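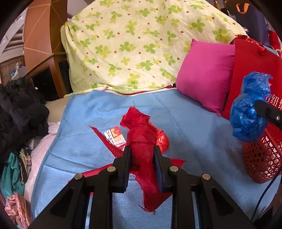 La pince refermée sur un tissu rouge très fin, tout froissé, sur une couverture bleu clair.

Pirkent 4 est sorti, et je n'ai pas beaucoup dormi

Juin 2026

Ça y est, la version 4 de Pirkent est en ligne depuis ce matin ! Pour celles et ceux qui débarquent : Pirkent, c'est la couche de perception et de planification de saisie que développe Cindska, celle qui décide où et comment une pince à deux doigts doit attraper un objet. Je m'en sers depuis la première version publique, je râle régulièrement sur son installateur, et j'ai quand même passé la nuit à migrer tous mes scripts. On ne se refait pas.

Le gros morceau de cette version, c'est le textile. Jusqu'ici le planificateur se débrouillait très bien avec les boîtes, les bouteilles, les outils, bref avec tout ce qui a la politesse de garder sa forme. Dès qu'on lui donnait un foulard ou un bout de voile, il proposait des points de saisie dans le vide, ou pile au milieu d'un pli, et on récupérait trois fils et la moitié de la couverture. Je caricature à peine.

L'équipe a donc remplacé l'ancien module d'estimation de pose (qui supposait un objet rigide, forcément ça coinçait) par quelque chose qu'elle appelle Mandagi. En gros, au lieu de chercher « l'objet », Mandagi cherche des zones pinçables : une crête, un paquet de matière, un bord qui dépasse. Chaque zone reçoit une note, le planificateur en garde 15 au maximum, et il les essaie mentalement avec la géométrie des doigts avant de choisir. Ceux qui veulent en garder moins peuvent baisser la limite dans le fichier de configuration, ça soulage nettement les petites machines.

J'ai surtout regardé ce que ça donnait sur les tissus fins, parce que c'est mon cauchemar personnel. Un voile laisse passer la couleur de ce qu'il y a dessous, et quand c'est du rouge posé sur un autre rouge, la segmentation à l'ancienne collait joyeusement les deux ensemble. Dans mes essais, le nouveau module s'en sort beaucoup mieux. Il lui arrive encore d'hésiter sur les franges et les bords effilochés - les fils qui partent dans tous les sens lui font voir des contours partout - mais il se rabat sur la partie la plus ramassée, et c'est exactement ce que je ferais avec mes propres doigts.

Deuxième nouveauté, moins spectaculaire mais que j'attendais davantage : le contrôle de fermeture. Avant, on donnait une largeur cible et une force, et puis on croisait les doigts (les miens, pas ceux de la pince). Maintenant on peut décrire la fermeture par étapes, avec une vitesse et un seuil pour chacune, jusqu'à 4 étapes par saisie. Pour un tissu, je ferme vite jusqu'au contact, puis très doucement, et je garde une petite marge avant de soulever. Le tout s'écrit en quelques lignes, et si une étape n'atteint pas son seuil, le logiciel rouvre et redemande un point à Mandagi. J'avais bricolé ça moi-même dans mon coin, avec un fichier dont j'ai un peu honte, et j'ai pu le supprimer. Quel plaisir !

Côté outillage, il y a aussi du rangement. La visionneuse de trajectoires, Iltden, est maintenant livrée avec le reste au lieu d'être un téléchargement séparé. On peut y rejouer un enregistrement image par image, afficher les zones pinçables par-dessus la vidéo et comparer deux versions du planificateur côte à côte. J'aime beaucoup la comparaison. J'aime beaucoup moins le fait qu'elle recharge tout l'enregistrement quand on change de couleur d'affichage, même pour un fichier de quelques secondes. J'ai ouvert un ticket, on verra bien.

Quelques bricoles en vrac avant que vous lanciez la mise à jour. Les anciens fichiers de calibration ne sont plus lus directement, il faut les passer à la moulinette du convertisseur fourni (et faites une copie avant, il écrase l'original sans prévenir, je parle d'expérience). Les enregistrements longs sont désormais découpés en morceaux de 20 secondes par défaut, ce qui va casser les scripts qui attendaient un seul fichier. Et l'option qui servait à ignorer le fond a changé de nom, l'ancienne est acceptée sans erreur mais ne fait plus rien du tout. Celle-là m'a coûté une bonne heure, je vous l'offre.

Pour les décors encombrés, avec des motifs, des coussins, des sacs, des couleurs vives dans tous les coins, je n'ai pas encore assez de recul pour dire quoi que ce soit de sérieux. Mes premiers résultats me plaisent, mais ils viennent d'une seule soirée et de trop peu de tissus différents. Je vais refaire une série plus propre, avec du coton épais et de la maille, et je publierai les réglages en même temps que les ratés.

Cindska annonce la prise en charge des pinces à trois doigts pour octobre. En attendant, si vous avez migré et que votre calibration a survécu, racontez-moi ça dans les commentaires, et précisez quelle version vous aviez avant.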